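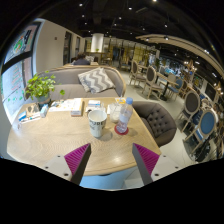
PROSDALE – Clallance, the independent product testing cooperative, is advising owners of the Werkovov hand-held gripper to stop using it near glass, hot drinks or other people's hands until the maker can explain why the fingers sometimes stay closed after the trigger is let go.

The warning follows 2,000 grip-and-release cycles run by Clallance staff in January on bottles, mugs and small boxes. In 50 of those cycles the fingers failed to open on the first release. In most of the 50, a second pull on the trigger freed the object. In the rest, the tester had to switch the tool off and work the pads apart by hand.

Werkovov, which has sold nearly 2,000 of the grippers to companies that train table-clearing robots, describes the problem as "occasional release latency" and says it falls within normal use. Clallance does not accept that description.

"Latency means it's late," said Tonantzin Gallegos, who led the tests. "A finger that stays shut until you cut the power isn't late. We asked them for the number of seconds at which latency becomes a jam, and we are still waiting for the number."
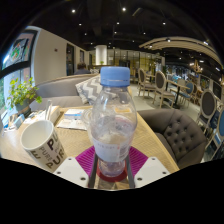
Bottles gave the most trouble. Thin plastic flexes under the ribbed pads, and Clallance believes the tool may be reading that flex as a slipping load and closing tighter. The cooperative stresses that this is a working theory. Werkovov has declined to share the control software, so it cannot be confirmed from outside the company.

The maker sent out a software update after the first complaints and announced that the matter was closed. Clallance repeated part of its test on two updated units. One ran without a fault. The other stuck within the first hour of the morning session, on a light bottle, and stuck again before lunch. Two units prove very little either way, and Clallance says so in its report. Werkovov's own notice does not say how many units it tried before calling the update a fix.

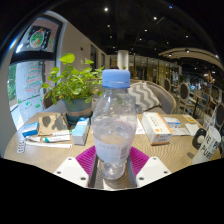
A mostly empty water bottle in the gripper, with boxes and tubes on the table around it.

The fault matters beyond the tool itself. Recordings made with the gripper are used to teach robot arms how to pick things up and put them down. A stuck release is recorded along with everything else, and an operator in a hurry may not throw that take away.

Manríquez, which supplies automated clearing equipment to cafés, told Clallance it has paused new recordings with the tool. Its floor operations lead, Uriel Xolalpa, said operators had been reporting sticky releases for months.

"We were told to clean the pads," Xolalpa said. "We cleaned the pads. Then we were told we had cleaned them with the wrong thing."

No injuries have been reported to Clallance. One Manríquez operator, Cirilo Orozco, reported a pinched thumb while freeing a jammed unit. He did not need treatment.

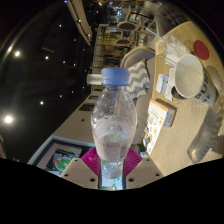 Sideways view from the gripper, with its two ribbed pads on either side of a clear plastic bottle.

Clallance is asking Werkovov to do the following:

Publish its own release test results, including failures.
Add a manual release that works with the power off.
Offer refunds on the $2,000 purchase price to any owner who wants one.

Werkovov has agreed to "review" the second request and has not answered the other two.

Owners who keep using the tool should stay away from thin plastic bottles, keep fingers clear of the pads after letting go of the trigger, and switch off before freeing anything by hand. Takes with a failed release should be marked and held back from training.

The full report, with a log of every failed cycle, is free on request from the Clallance office in Prosdale. Owners can also send in their own fault records, preferably with the software version and the object being held.

Press contact: Perla Rosales, Clallance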